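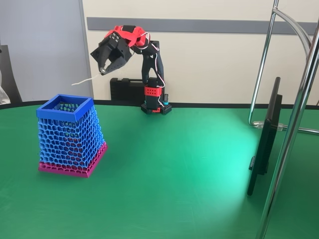 4 min read

Nevevach open day, Draronport
May 19, 2021

Nevevach makes storage pots, desk tidies and baskets from printed plastic, in a unit on the Mosoti estate on the Draronport side of the river. The workshop opens to the public twice a year, in spring and again in November. I went with Savvas Tsolakis, who sells kitchen and desk goods and wanted to see the honeycomb range before ordering any.

Parking is at the back, through the second gate. The sign on the main road still points to the first gate, which was locked. Entry was free but you had to book a slot, and groups were limited to up to 12 people. Ours was smaller than that.

Rehema Mohamedi showed us round. She draws most of the shapes herself and has been with the firm since it had one printer in a back bedroom. The tour starts in the print room, where you stand behind a yellow line, and goes on through trimming and packing. The print room is warm and there is a steady hum, so stand near the front if you want to hear anything.

The piece I had come for was the blue and pink one. It has a square top and tapered sides, with walls made of open hexagons. The rim is a thick solid band of blue, and the pink comes in at the bottom, where the hexagons carry on until they meet a solid edge. I had only seen it in the catalogue, where the pink looked more like red. On the green tabletop it is clearly a magenta. It is wider at the bottom than under the rim, so I would not expect it to stack, and Savvas made a note of that for his shelves.

Rehema said the solid rim was a late change. The first version had hexagons all the way up and people complained that the top edge was rough on the fingers. The band fixed that and also made the pot stiffer. She would have liked a thinner band — the moulding on the older Skatura pots is thinner — but the thin ones flexed when lifted by one side. 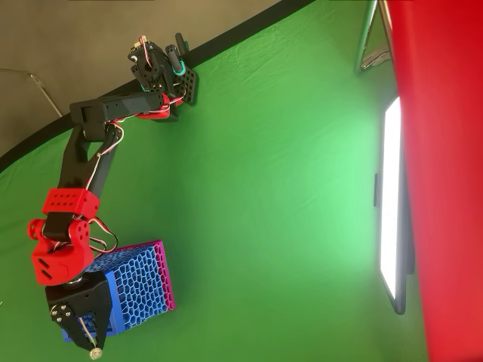 The colour change is done by swapping the reel part way through, and it has to be done at the same layer each time or a row of pots on a shelf will look uneven. They turn out 200 of the two-colour pots in a normal month and 400 in the run-up to Christmas. Plain blue is quicker to make and costs less, but the two-colour one sells better.

Trimming is done by hand with a small knife and takes longer than I expected. Any stray threads inside the hexagons have to be picked out one by one. We were each given a pot to try. Mine took most of the time we were in there and Savvas gave up on his.

Packing was the shortest stop. The pots go out in card sleeves, one to a box. Savvas asked about sending several to a box and was told the corners rub.

The shop is at the end and takes cards. Seconds were on a separate shelf and had mostly gone by the time we reached it, so take an early slot if that is what you are after. I bought one two-colour pot for pens. Savvas ordered 71 pieces across the range, which was an odd number because he kept adding to it at the till.

Tea and biscuits were in the front office. There is one toilet, up a step. The number 4 bus stops on the estate road, and the walk from there is flat. Bookings for the November day go through the Nevevach office by phone.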